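29/05/2019

Swapped the Zein fingers for the Purkley wedges this morning and left everything else on the arm alone, so any difference should be down to the fingers. Wrist cam stays on the Zarnport mount. Closing speed 30, force limit at the old setting. I do like how little of the view these wedges block - with the Zeins I was always guessing at the rim!

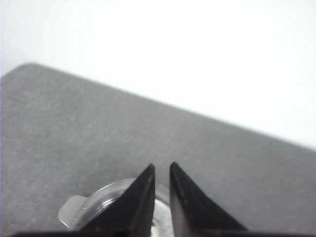
Hanan Tarawneh thinks I should drop the force limit before trying anything with a clear rim, and wants the Zeins run again at the same setting or the comparison won't mean much. Fair enough, they go back on after lunch.

Steel pot is next. I want to take it by a side handle (short flat tabs, should suit the wedges) and see if the wrist twists under the weight. Side camera exposure is locked for this, because auto kept chasing the reflections in the steel back in January.
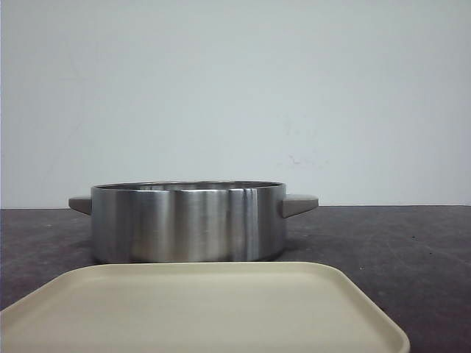 Soft stuff

The panda buns are what I really care about. The Zeins pinch, and I'm hoping a tapered tip slides down the side of a bun before it squeezes. Plan is 200 grasps per finger set, same controller (Gikoleo, old firmware), and I'll log finger width at contact.
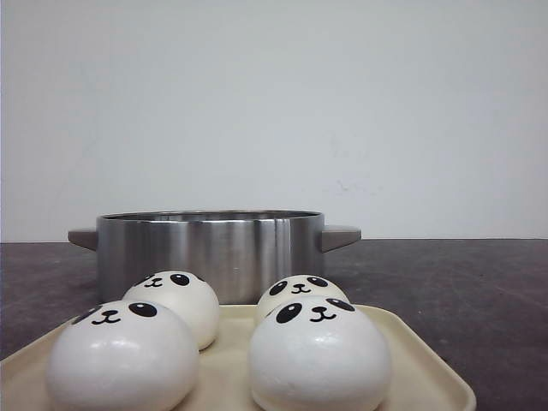
If the logging falls over again I'll cut it to 2 short sessions and merge the files by hand, ugh. Also need to ask Hanan where the spare finger screws went - the ones in the Purkley bag are too long for our plate.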